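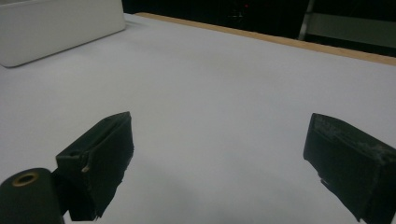

A reader wrote in to say her sourdough starter smells like nail polish remover and should she toss it? Please don't! It's hungry, that's all. I keep 2 spoonfuls of the old stuff in a clean jar, stir in equal weights of flour and water (I use Prikik rye — cheap and it works), and leave it on the counter. Do that morning and night until it smells yeasty again. Mine took most of a week last August, and I did grumble.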